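Curnel Teleop-Set im Test: Dem Roboter zeigen, wie man eine Tür aufmacht

Seit September steht bei mir im Arbeitszimmer das Teleop-Set von Curnel, also zwei Handgriffe, ein Fußpedal und die Software dazu, mit der man einen zweiarmigen Roboter in der Simulation fernsteuert und das Ganze als Vorführung abspeichert. 615 Euro hat der Spaß gekostet, und ich habe vorher wirklich lange überlegt. Inzwischen habe ich 200 Durchläufe aufgenommen, fast alle im Zimmer mit der Holztür aus dem Szenenpaket von Nirance, und traue mir ein Urteil zu.
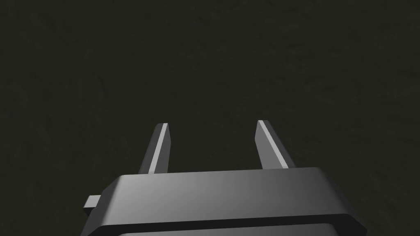
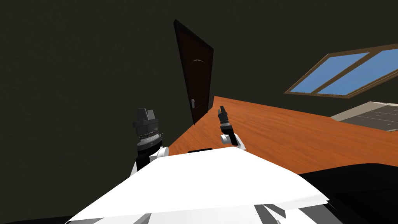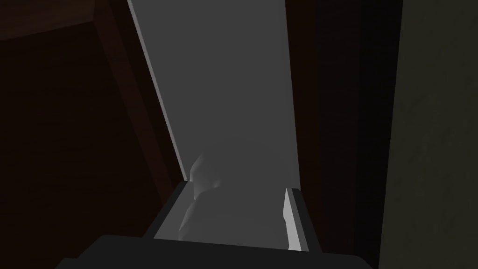
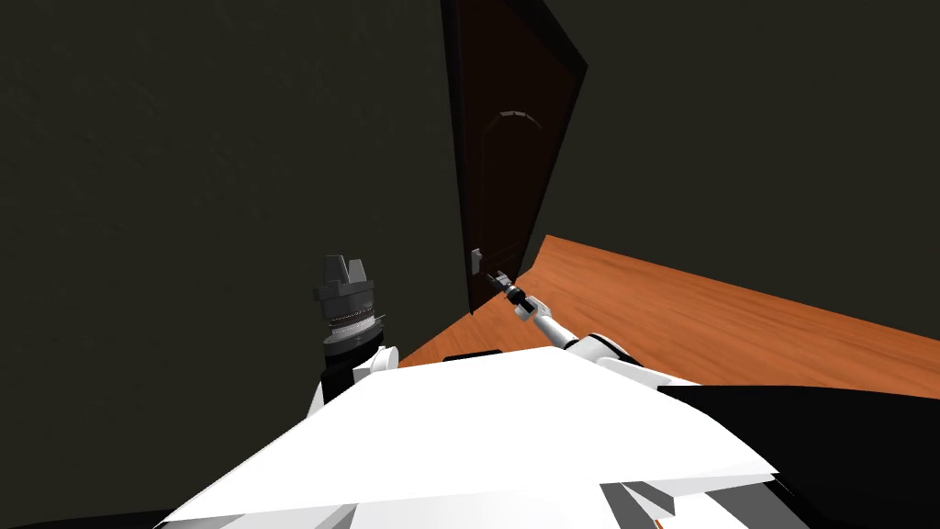 Deepak Rawat hält von dem ganzen Set übrigens wenig: Für eine Türklinke brauche doch kein Mensch zwei Griffe, schrieb er mir, das gehe mit Maus und Tastatur genauso, und wer seine Vorführungen sauber haben wolle, solle sowieso lieber den Arm von Hand führen.

Mit der Maus habe ich es probiert, lieber Deepak, und zwar einen ganzen Abend lang! Man kommt schon irgendwie an die Klinke, aber die Bewegungen werden eckig, und man hält dauernd an, um die Achse zu wechseln. Genau dieses Stop-and-go lernt das Modell dann mit. Mit den Griffen fährt man in einem Zug hin, drückt runter, zieht – fertig. Und von Hand führen geht in der Simulation nun mal schlecht, da müsste ich mir erst einen echten Arm hinstellen (wer zahlt?).

Was mir richtig gut gefällt: Die Griffe sind leicht und die Verzögerung ist so klein, dass ich sie nach den ersten Versuchen vergessen hatte. Man kann einen Arm parken und nur mit dem anderen arbeiten, das Pedal schaltet um. Praktisch ist auch, dass man zwischen Kopfkamera und Greiferkamera wechseln kann, denn aus der Kopfsicht verschätze ich mich bei der Tiefe gern mal und greife knapp an der Klinke vorbei.

Weniger schön ist die Kopfsteuerung. Der Blick kippt mit, wenn man den Griff beim Umschalten verdreht hält, und dann hängt das ganze Zimmer schief. Beim Training mag das egal sein, mir wird davon nach 30 Minuten flau. Es gibt eine Taste zum Geraderichten, die steht im Handbuch ganz hinten und ist auf dem linken Griff so klein geraten, dass ich sie ständig verfehle. Die Greiferkamera ist mir außerdem zu dunkel, die Helligkeit lässt sich nur vor dem Start der Aufnahme einstellen. Warum bloß?

Die Einrichtung hat mich fünf Anläufe gekostet, weil der Treiber sich mit meinem alten Poduval-Pedal gebissen hat. Pedal raus, Neustart, dann lief es. Der Support hat freundlich geantwortet, allerdings erst, als ich schon selbst draufgekommen war.

Das Exportieren ist simpel, jede Vorführung landet in einem eigenen Ordner, und misslungene kann man gleich nach dem Loslassen mit einem Doppeltritt verwerfen. Das benutze ich oft, sehr oft sogar.

Von mir gibt es vier von fünf Sternen. Wer nur mal reinschnuppern will, leiht sich das Set besser irgendwo aus, aber wer regelmäßig Vorführungen aufnimmt, wird die Griffe nach einer Woche nicht mehr hergeben wollen. Als Nächstes probiere ich die Küchenszene aus, ich berichte dann in den Kommentaren!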